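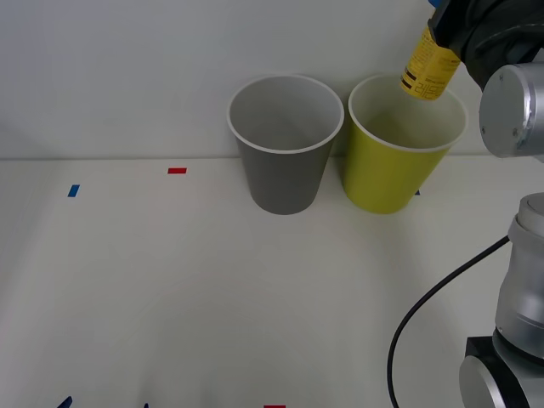
*Gray and yellow-green paper cups, with a yellow can over the second.*

The paper cup is the cheapest thing on most party tables, and for years it came in white or in whatever pattern was left at the store. Solid colors have taken over. Walk down the party aisle at the Cekthorpe branch of Drillach and you'll find 26 of them, stacked in clear sleeves from floor to eye level, with matching plates on the next rack.

Gray is the surprise seller. It was added to the range last May as a filler color, something to put between the brights, and the store has reordered it 6 times. People buying for an office like it because it doesn't look like a birthday. People buying for a birthday like it because it makes the other color stand out. Chartreuse and gray is a popular pair, and so is gray with a dark red.

Two colors also solve an old problem. At any gathering where the drinks are poured ahead of time, guests need to know which is which. One color for the sweetened drink and one for the plain is easier than a row of handwritten labels, and it still works after the cups have been carried into another room. Put a single card by the pitcher and leave it there.

The rolled rim is worth a look before you buy. It stiffens the mouth of the cup and gives a smoother edge to drink from. On a poor cup the roll is thin or uneven, and you can feel the seam with a fingertip where the wall overlaps. Run your thumb around one from the sleeve if the store has a sample out. Squeeze it lightly, too. A decent cup gives a little and springs back.

Check the inside as well. Some makers color the outer wall and leave the inside pale, and for drinks that's the better choice. Lemonade in a pale cup looks like lemonade. In a dark one it could be anything.

Size matters more with canned drinks. A small cup won't take a full can and a few ice cubes, so someone ends up holding both. Read the capacity on the sleeve and compare it with the can, then leave room for the ice. If you only have small cups, put out half as many cans as guests and let people share.

Tranura, which supplies several stores in the region, packs its solid colors in mixed sleeves, and those are handy if you want a pair without buying a full sleeve of each. Sitompul sells single colors only, but its cups are heavier and stack without sticking — a real help when you're setting up a long table in a hurry.

Leftovers keep well in a dry cupboard. Store them upside down in the original sleeve with the end folded under, and don't put anything on top. A crushed rim won't go back to round.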